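**Montoya Collection of Picture Books and Printed Ephemera: interim report to the Asley Fund, December**

The Montoya Collection is now eighteen months into the grant. The period covered by this report was given mainly to cataloguing, with a smaller share of staff time spent on conservation and on the reading room at Watura House.

## Cataloguing

A total of 1,000 items had been entered in the public catalogue by the end of the period. Of these, 353 are picture books printed before the paper shortages, and the remainder are annuals, school readers, dummy books and loose proofs. Entries for the school readers took longer than planned. Many lack a title page, and the edition had to be established from the printer's code on the back cover. The cataloguing guidelines have been amended to record these codes in a separate field, and the earlier entries will be brought into line by the spring.

Correspondence between illustrators and the former Virora Press has been sorted into 34 folders. Eleven of these contain letters which mention living persons, and they remain closed while permissions are sought. The Fund will be told of any folder that cannot be opened within the grant period.

## Conservation and storage

Seventy-five original drawings have been surface-cleaned and rehoused in acid-free folders. Two large watercolours for an unpublished alphabet need more work than the present budget allows. Their mounts were fixed with a rubber-based glue that has stained the upper margins, and an estimate for treatment has been requested.

The move of the oversize material to the lower store was finished in the period. Shelf marks for the oversize sequence have changed as a result, and a table of old and new marks is kept at the enquiry desk.
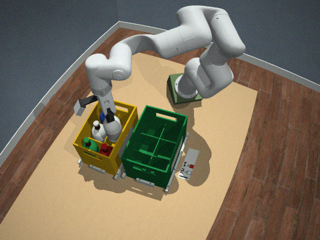
## Reading room and public use

The reading room opened on three afternoons a week throughout the period. Most visitors were students of illustration, followed by family historians and local teachers. Requests for the alphabet books and for the Virora proofs were the most frequent.

A small display on the making of a picture book, from first rough to bound copy, was shown in the entrance hall. It will travel to two branch libraries in the new year.

## Expenditure and next steps

Spending is within budget under all headings except postage and carriage, where the return of loaned artwork cost more than forecast. The difference has been met from the Collection's own funds.

Work in the next period will cover the remaining annuals, the revised entries for school readers and the first batch of scanned letters. A revised timetable for the scanning is attached as Appendix B.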